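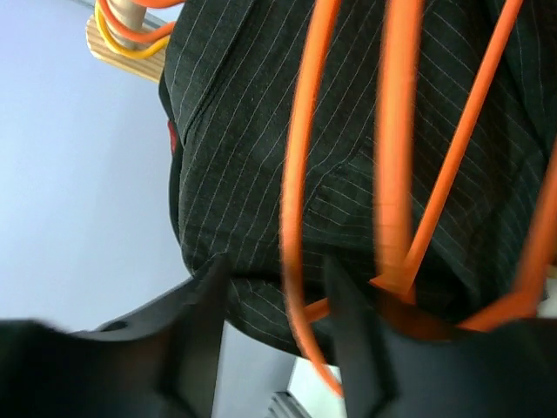
Features > Robotics > Faults

Two Arms, One Hanger

6 Dec 2018 – By Valbona Lazarević

The Skosel cell stopped 7 times in October, each time on a force fault. Both arms were holding the same garment, and neither controller would yield. Orange hangers and pinstriped cloth went through the same routine as the rest.

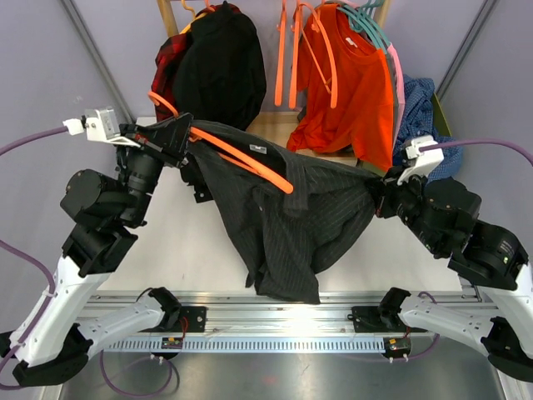 Fatos Popescu traced the fault to a late release signal – 400 milliseconds behind the pull. The limit is now lower. The delay remains.

Contact | © Traka | Back to top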